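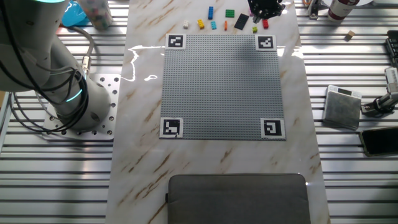
Cell 2, marble panel, baseplate with the four corner markers.

Search the archive Advanced Go

Filed under: Cell incidents / Calibration and vision

From: Pallavi Grewal
To: cell-users list
Date: Tuesday, October 2, 2018
Subject: Re: Re: block placement drift, proposed close

> The off-by-one-stud placements are explained by the markers. The
> corner fiducials are paper, paper lifts, and the Aster localizer
> then reports the plate shifted. Akwood reprinted all four and
> the next 10 placements were good. I'd like to close this and put
> the arms back at normal speed this week. If anyone objects please
> say so before the Drolow people come in.
>
> Pappas team

I object, so I'm saying so.

Ten good placements tell me very little. Before the reprint we had a run of 40 without a miss, on the old paper, and then two bad ones back to back. If somebody had swapped the coffee machine in the middle of that run we could be crediting the coffee machine.

I also don't see how lifted paper gets you the fault we have. I pulled the Aster logs for both bad placements. If one marker had curled, I'd expect the four corners to disagree with each other and the fit residual to go up. It didn't. The residual was as good as on any other cycle, and the plate pose was a full stud off along the long side of the panel. So either all four markers moved together or the plate did, and my money is on the plate. The gripper presses down, doesn't seat the block, the press turns into a shove, and the plate slides on a polished surface. After that the localizer reports the new position quite correctly and we blame it for being right.

Has anyone looked at what holds the plate to the marble? I asked in February and was told it was "fixed". I'd like to know with what.

Second candidate, which the summary leaves out completely, is the glare. There is a bright streak on the marble to the left of the plate, between it and the arm on that side. It sits close enough to the left-hand markers that I would want to see the detection crops with the overhead lights on and then off before anybody tells me it's harmless. Someone said the threshold handles it. Fine, show me the crops.
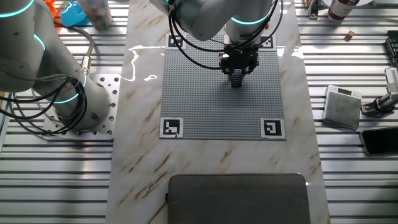

Now the part I care about more than a stud. On the second bad placement the gripper kept pushing after contact. The force limit in the config is 40 N and the arm did stop, but the log has the stop coming late, well after the first contact spike. The write-up calls this "protective stop operated normally". I'd call it a stop that operated eventually. With a small plastic block the cost is a chewed block. The same program with a hand on the plate, fishing out a brick, is a different email, and people do reach in there between cycles — I've done it, and so have most of you.

So before this gets closed I want:

- the plate clamped mechanically, then the same sequence run again on the OLD printed markers. If the drift is gone with the old paper, the paper was never the problem
- raw force trace for both bad cycles, the unfiltered one. The plot in the report was smoothed and you can hide a lot in that
- the contact threshold tested against something stiff, with the date and the reading written down
- reduced speed until the above is done, and nobody inside the rails with the arms enabled

On the small stuff, can we clear the right-hand rails? There's a phone lying there next to the scale, and a bottle further up. None of it caused this. I still don't want to be explaining it to a visitor.

The argument for closing seems to be that the cell has done 3000 cycles and only missed twice. Two that we noticed. The checker compares against the plate pose from the localizer, so if the plate creeps slowly and the localizer follows, the checker will pass every one of them. How many of the 3000 were checked against anything that wasn't the localizer? I went looking and couldn't find one.

If I'm wrong about the plate it'll take an afternoon to show it, and I'll close the ticket myself.

Pallavi

Previous message: Re: block placement drift, proposed close
Next message: Booking cell 2 for the afternoon

This archive uses cookies to remember your thread view. By continuing to browse you accept their use. OK Settings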